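The pouch that stopped the line

A feature on Codgate's repair workshop

It was the noise they noticed first, a flat sort of clack, as though somebody had put a mug down too hard in the next room. It came on a Monday, a little before the tea break, and by the time anyone had crossed the floor the two arms at Codgate were standing quite still over the bench, with an error message waiting patiently on the screen.

The pair had been brought in to do a job that sounds like nothing at all. One arm, known to everybody as Purba, holds a soft fabric pouch by its end. The other, Lollar, reaches in and takes out whatever is inside. A person does it without thinking – you do it every time you find your glasses – but cloth sags and slides and folds over itself, and machines have never much cared for it.

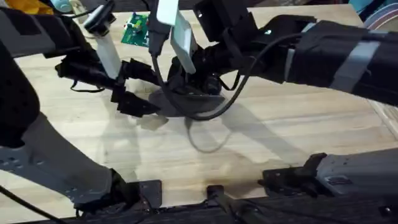
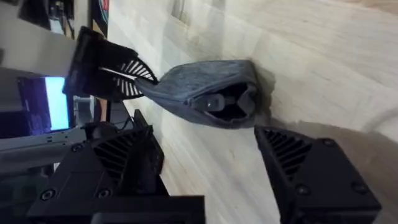 The two arms close together over the bench, and the grey pouch held by its narrower end.

What had gone wrong was, in the end, rather small. The software that keeps the arms out of each other's way, a package called Jikolel, works from a kind of padded outline drawn round each one. A new set of fingers had been fitted the week before, and they were 11 millimetres longer than the old ones. The outline had never been changed to match. For 95 runs it made no difference whatever, and then the pouch stretched a little further than usual, Lollar followed it in, and the fingers met.

No one was hurt, I'm glad to say, and the damage came to one chipped finger pad and a lost afternoon. But the workshop took it seriously, and I rather admired them for that. People do lean over that bench to straighten a pouch, and for about five seconds between runs the arms are still under power.

So there are new rules now. Any change of fingers means a fresh outline, checked by a second person, and three slow runs before the speed goes back up. The power to the arms is cut before a hand goes anywhere near the cloth. It has made the days a touch longer, and there was some grumbling over the biscuits, though I noticed that everyone reached for the switch all the same.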